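Liv Hägglund
June, thread

okay so I finally did the thing I've been threatening to do since spring and started sorting the jewelry and tiny-hardware situation. thread, because I have opinions about small clear boxes now

background: everything small that I own lived in one shortbread tin. earrings, spare watch links, picture hooks, those little rubber feet that fall off picture frames, buttons in the baggies they come in. if you wanted one thing you had to pour out all the things

the rule I set myself was see-through or it doesn't come in the house. if I can't see it I buy it again, I know myself

box with a hinged lid and little dividers, open on the white table:

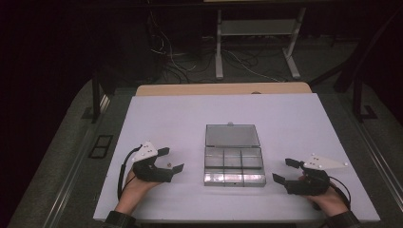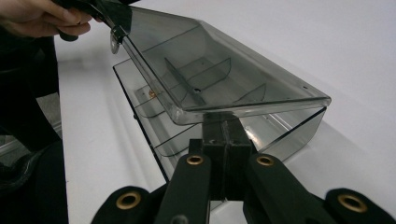

got a question on my last post so I'm putting it here where people can find it

Do you sort by size or by what the thing is for?

By what it's for, and size only comes in when something won't fit. All the picture-hanging stuff goes together even though the hooks are big and the pins are tiny, because I'm only ever looking for them on the same afternoon.

the one exception is batteries. batteries get their own container, taped ends, different shelf, no discussion

anyway. before buying anything I dumped the tin on a bath towel. PLEASE use a towel. beads roll on a bare table and then you're on the floor with a flashlight at 6 in the morning before work, ask me how I know

counted the earrings while they were out (I was curious!) and got 67. sixty-seven. an odd number, which tells you everything. the singles went into an envelope and the envelope has until the end of the summer

then I made piles. wear all the time, wear to weddings, belongs to my sister, broken but I'm fond of it, no idea what this even is

the no idea pile was the biggest by a mile. I gave it one evening and looked at each piece for as long as it took to make a cup of tea, and what was left went in the trash or the metal recycling. kept one mystery bracket. it looked important

shopping notes, for the people who asked. I looked at the Trerumier ones first, very pretty, but the sections are all the same size and I need at least one long one for chains. chains in a square cell just turn into a knot

the Mamani organizer has dividers you can slide out and move, which sounds great until you tip it a bit and an earring back goes right under the wall. if you're storing anything flat get fixed dividers. I will die on this hill

Prustia does a stacking set and I was very tempted -- but stacking means the one you want is on the bottom, always. I've got a shallow drawer, so everything sits in one layer and I open it and see the lot. so much better

measure the drawer on the INSIDE. then measure the height with the lid standing open, if it's the hinged kind. I only measured it closed the first time and had to lift the whole box out whenever I wanted one pair of studs. felt very silly

labels: I tried them and peeled them off again. on a clear box you're covering up the exact part you wanted to see through. if you must, put one on the short end, small, and use the kind that comes off with warm water

cleaning clear plastic, since it shows every fingerprint on earth: a drop of dish soap, lukewarm water, soft cloth, pat it dry. no paper towels, they leave tiny scratches and you'll notice them every time the light's on. and no window spray on acrylic, it can go cloudy

for anything silver I drop in one of those anti-tarnish paper squares. cut it to fit the cell so it lies flat. they do wear out, so I wrote the month on the back of each one in pencil

someone in my messages does beads properly and told me she has 1,818 of them sorted by color in one cabinet. I had to go lie down. I have a drawer. I'm a drawer person

oh and whoever recommended the Hurnance drawer liner, thank you!! the boxes used to skate forward every time I pulled the drawer and now they stay put. cut it a hair smaller than the drawer or the edges curl up

things I'd do differently: start with the wedding earrings, they're the fastest and you get a nice full section right away. I started with buttons. do not start with buttons

still to do -- the sewing tin, which is worse, and the kitchen drawer with the twist ties in it. I might leave the twist ties alone, they seem happy

if you've got a good way to keep thin necklaces from tangling, tell me. I've tried the drinking straw trick and it does work but it looks like I'm packing for a very small birthday party

will post the drawer once my sister has picked up her pile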